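Kapitel 3
Zu Besuch bei den Greifern

Bevor wir rechnen, nehme ich euch mit nach Govora. Im Mai hatte die Firma Flinov zum Tag der offenen Tür geladen, und ich stand mit 13 Studierenden vor dem Bildschirm und vergaß glatt meinen Kaffee! Pavithra Pillai saß an der Konsole und nähte - Stich um Stich, mit zwei Instrumenten.
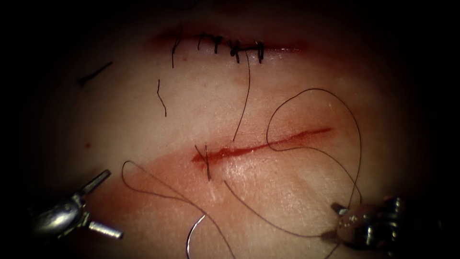 Abb. 3.1: Oben fünf Einzelknopfnähte, unten der erste Stich. Das rechte Instrument hält den Faden.

Mich hat vor allem der Faden beschäftigt. Er legt sich in Schlingen, wie er will, und genau das macht ihn für die Bahnplanung so unangenehm (dazu mehr ab Abschnitt 3.2). Gopinath Amin, der die Führung machte, grinste nur: »Starre Teile kann jeder.« 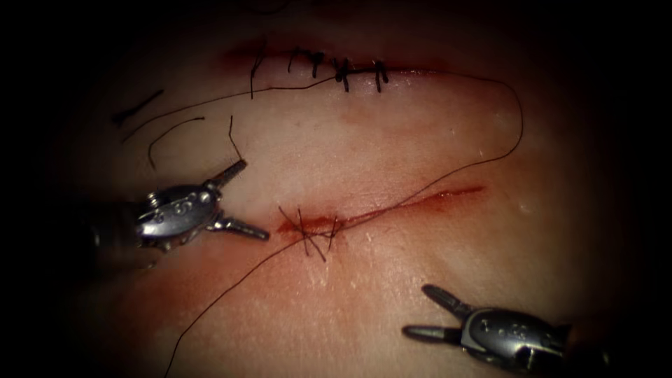 Warum ist ein Faden schwerer zu modellieren als ein starres Werkstück?
Weil sechs Koordinaten für seine Lage nicht reichen - er kann sich an jeder Stelle anders biegen.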